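Home | Projects | Data | Members | Contact

Carden Garden Packing Set - README
Reading time: 3 min

Student project, Drinetthorpe robotics club. Maintainers: Ningsih Sinaga, Felicja Nowakowski. Last edited 2026-01-25.

Contents

1,286 teleoperated episodes of garden tools being packed into a bag by two arms. 552 have been checked by hand and carry the flag reviewed=1. The rest are raw. Each episode has joint states, gripper commands and camera video, resampled to one clock.
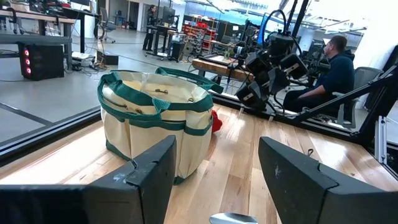
Wrist video is stored without cropping. The gripper fingers stay in view at the lower corners, and the background is left as recorded, including people and the second arm. The canvas bag has green handles that arch over the opening, so filter on handle_pose if your policy needs a clear path from above.

Objects

Trowels, pruning shears, hand cultivator, red cloth glove, potted plant, bag. Start positions are not fixed.

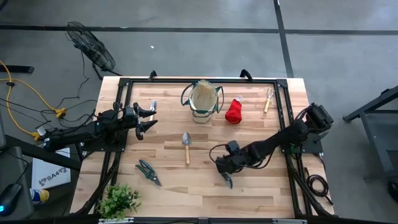 Labels follow the Tazi format, version 3. Left and right always refer to the head view. Wrist files use the arm name - do not swap them when mirroring.

Known problems

Gripper force is missing from the August episodes. Split 4 has dropped frames.

We use cookies to remember your settings. Accept | Decline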